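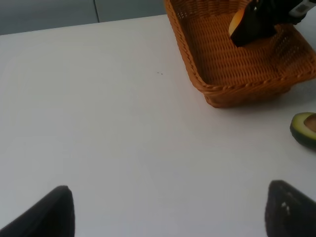

Search the help pages
Go

Last updated: 14/03/2023

Fruit marking and softening at the bottom of a wicker basket

I keep fruit on the kitchen table in a rectangular wicker basket, tight weave on the sides and floor, braided rim. It has no liner. Apples, peaches and a mango or two go in together, and an avocado when I have one. Within a few days the pieces at the bottom have a crosshatch pattern pressed into the skin, and under the pattern the flesh is brown to a depth of maybe an eighth of an inch. The pieces on top are fine.

The basket is made by Novora and I bought it last November. The care card says "wipe with damp cloth" and nothing else. The table is smooth and white, so I can see that bits of something are also coming off the weave or the fruit, though not many.

What I would like to know:

Is the weave causing the marks, or is the fruit already bruised when I buy it?
Does the basket need a liner, and if so, of what?
Can avocados stay in with the rest?
How should I store a cut half? I usually use one half and leave the other for the evening.

I would prefer to keep the basket. The alternative is a ceramic bowl, which I already own and which makes the bottom layer sweat.

Posted by Khattak_kitchen

Roya Mazandarani

The weave prints the pattern, but load does the damage. A peach resting on a flat surface spreads its weight over a small patch of skin. On a woven floor the same weight goes onto the high points of the strands. Firm apples tolerate this. Ripe peaches and mangoes do not, and a second layer on top makes it worse. If the brown area under the skin follows the crosshatch, the basket did it. If it is a single round spot with no pattern, it probably happened in the store or in the bag on the way home.

Liner: use plain cotton, folded double, cut to the floor of the basket and no larger. Do not run it up the sides. The sides are where air gets in, and a cloth draped over the rim turns the basket into a bowl. Avoid foam shelf liner. It holds moisture against the skin, and some kinds leave a smell. Paper towel works but compresses flat by the second day. I use a piece cut from an old dish towel and wash it with everything else.

Loading: one layer for soft fruit. Apples can go two deep if they are firm. Put stems sideways or up, as a stem pointing down into a neighbor will puncture it.

Mixing: ripe apples give off a fair amount of ethylene, and avocados and peaches respond to it. In one basket they will all ripen on the apples' schedule. That is useful when you have a hard avocado and want it sooner. Otherwise keep the apples out on the table or in a second container, and move each avocado to the refrigerator once it gives slightly under the thumb.

Cut halves: they should not go in the basket or sit on the table until evening. Leave the pit in, press plastic wrap directly onto the cut face so there is no air gap, and refrigerate. Lemon or lime juice on the face before wrapping slows the browning further. The pit protects only the flesh underneath it, so it is no substitute for the wrap. Eat the half within a day.

Cleaning: the bits on the table are most likely dried stem and skin, possibly the odd splinter. Turn the basket upside down over the sink and tap the floor, then go over the weave with a dry brush — a clean pastry brush is about right. Follow with the damp cloth and let the basket dry completely before you reload it. Do not soak it. If splinters keep appearing, run a finger along the inside corners and trim any raised strand ends with nail scissors.

vomlow

I have the Drirnolska one, same idea. I just put less in it. Marks went away. No liner.

Also don't wash the fruit before it goes in, wash it when you eat it. Wet fruit in wicker gets moldy where it touches.

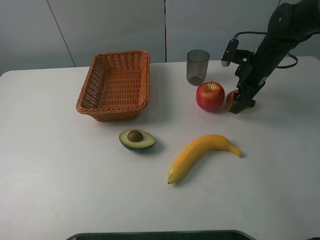 Does it matter how often the basket is emptied out?

Once a week is enough for most kitchens. Take everything out onto the table, check the underside of each piece, and set aside anything soft to eat that day. Mold spreads by contact, so one bad peach left at the bottom for several days will usually cost you the two beside it. Wipe the basket only if something has leaked; otherwise the dry brush is sufficient. While it is empty, check the liner for damp spots and turn it over.

pantry_shelf_30

Agree with most of the first reply, with one correction on the cotton. Doubled cotton is fine in a dry kitchen. In a humid one it stays damp underneath and the floor of the basket darkens. I went through a summer of this. A thin bamboo mat, the type sold for rolling sushi, keeps the fruit off the weave and lets air through, but it has ridges of its own. Put a single layer of cotton over the mat and the ridges stop mattering.

On position: keep the basket out of direct sun and away from the stove. A spot near a wall is acceptable if there is a gap behind it for air. Mine stands a few inches out.

I would not bother with the ceramic bowl again. The sweating you describe comes from fruit going in cold from the refrigerator or the car. The glazed surface gives that moisture nowhere to go.

Related pages

Removing sticky residue from braided rims
Ripening stone fruit indoors
Cloudy plastic tumblers: scratches or hard water?
Storing apples over winter
Dry brushing wicker and rattan
How to tell when a mango is ready

2,873 pages in Kitchen and Pantry
Showing 30 per page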